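The folder that arrived from our trade body in July is 307 pages long and has the word "practical" in its title. I have read it twice, the second time on trains, and I still couldn't tell you what a small firm is meant to do differently after reading it.

It is a code of good practice for checking robot arms in simulation before they are let anywhere near a real bench. The idea is sensible enough. You build the arm, the gripper and the worktop in software, you run the job a great many times, and you find your stupid mistakes while they are still cheap. I have been doing a version of this for most of my working life and I wouldn't go back. What bothers me is the belief, which runs through the whole folder, that if the software passes then the machine has passed.

Take the table of evidence in the second part. To claim "verified handling" a supplier must submit 930 simulated runs with a success rate above a stated threshold. Why 930? I wrote and asked. The reply said the figure had been "arrived at through consultation", and I can well believe it. Somebody wanted a thousand, somebody wanted fewer, and they met in a room with biscuits. There is nothing in the text about how different those runs have to be from one another. As far as I can see you could run the same grasp on the same block with the same light and the same friction 930 times over, and get your certificate.

Suppliers will read it that way too. Harnero already sells a package that produces the evidence file overnight, formatted to the right headings, and Zilico has announced one of its own. I don't blame either of them. If you set a paper test, people will sell paper.

Saturnino Marín, who spent years installing arms for Nørgaard and now gets called in when they misbehave, put it to me more bluntly over the phone. Of the last 59 jobs he was sent to, he said, he could not remember one where the fault would have shown up in the model as built. A worktop had been cleaned with something that left it slippery. A finger pad had worn down on one side. Someone had moved a lamp. His customers had the simulation results in a binder, all of them good, and several of them thought the binder meant he must be wrong.

I know the answer to this, because I have been given it at three meetings now. The modern simulators put all that in. They vary the shadows, they put stains on the surfaces and grain in the stone, they jiggle the position of everything. Quite true, and some of the results look very handsome. But a stain in a picture is there to confuse the camera. It doesn't make the surface sticky unless a person has decided that it should and has gone out and measured how sticky. The folder asks for "visual variation" in eleven places and for measured contact friction in one, where it is "recommended". I would swap those round tomorrow.

Then there is the matter of who signs. Under the code the supplier runs the tests, the supplier picks the settings, and the supplier's own engineer signs the form. An outside assessor then checks that the form is complete. When Beltine tried the draft on one of its own cells, the assessor's visit took up to 5 hours and at no point, I am told, did he ask to see the arm move. He had no need to. The form doesn't have a box for it.

My own suggestions are dull ones. Every simulated claim should come with a short real trial, done on the customer's bench with the customer's parts, and the gap between the two results should be printed on the front page in large type. The settings file should be handed over with the machine. Whoever signs should have stood next to the thing while it was running. You could fit that on four sides of paper and most fitters I know would read it.

I expect to be told that this would be a burden on industry. So is 307 pages. The consultation is open for a while yet, and I've sent mine in, with the friction paragraph underlined in case they only look at the pictures.
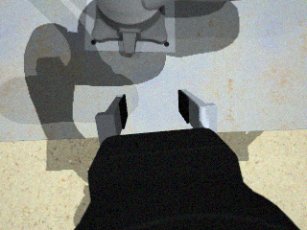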